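Vullness Community Help > Clothing & Laundry > Storage

Folding jeans with the belt left in: which way should the strap run?

Posted by hollis_m

I keep my work jeans on open shelves, folded, and I would like to store each pair with its belt already threaded. The shelf compartments are a Kistance unit. Pairs without a belt fit well. With a belt, the stack leans toward the buckle side and the top pair slides off by the end of the week.

The belt I wear most is a woven stretch type with brown leather at the end. I have tried threading it before folding and after folding. Threading after folding is quicker but the back loops get skipped. My current layout before threading is flat on the table, legs apart, belt on top.

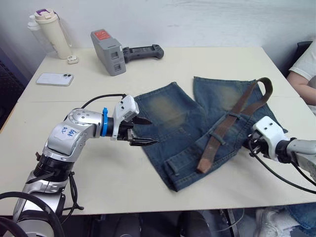 Jeans and belt before threading.

What I need to know:

1. Does a woven belt lose its stretch if it is stored bent around the waistband fold?
2. Should the tip point toward the fly or toward the side seam?
3. Is there a folding order that keeps the stack level?

I would like to avoid hanging them. The closet rod is already full.

14 people have this problem

steden_alterations

I run a small alterations counter and fold a lot of denim. Taking your points in order.

Stretch. A woven belt bent once, with nothing heavy on it, recovers when it is worn. The elastic suffers from tension and heat. Do not buckle it tight for storage and do not leave it in the pair when the jeans go in the dryer. Before threading, lay the belt out on a hard surface and let it settle into its own shape. If it curves along its length, run it through your hand a few times. 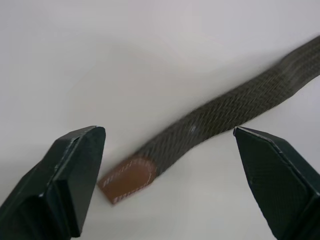
Check the join between the weave and the leather at the same time, as wear usually starts there. If the stitching at that point has opened, the end will catch on every loop and pull further. A cobbler can restitch it in a few minutes.

Direction. Feed the tip through the loops the way you normally wear it and stop when it has passed the last one. Leave the buckle open. The free end should lie along the waistband. If it hangs down inside the fold it makes a ridge in the denim.

Folding order. Close the zipper, thread the belt, then bring one leg over the other so the back pockets face out. Fold the seat point in. Bring the hems up to just under the waistband, then fold once more. Alternate the pairs on the shelf, buckle left, buckle right. This levels the stack. I would keep it to 3 belted pairs per compartment.

Helpful (103)

kitchen_drawer_480

just roll the belts and put them in a drawer. threading takes ten seconds in the morning. never understood storing them together

Helpful (3)

plainweave

Agree with the alternating stack. One addition: denim that has been folded on the same line for months will show it, particularly on faded pairs. Move the second fold up or down by a hand's width each time the pair goes back on the shelf. The side seams are the thickest part of the leg, so line them up with each other before you press the fold flat. If they are offset, the leg twists and the waistband sits at an angle.

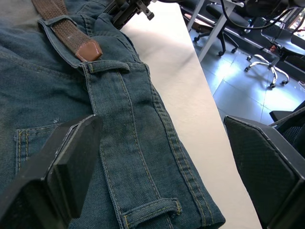

Does it matter if the belt skips a loop while the jeans are in storage?

For storage it makes little difference, provided the strap is flat and the loop is not pinched under it. For wearing, rethread it, or the waistband will sag at that point.

Helpful (27)

Viewed 692 times · Share · 4 comments

We use cookies to remember your settings and measure visits to Vullness Community Help. Accept all · Manage choices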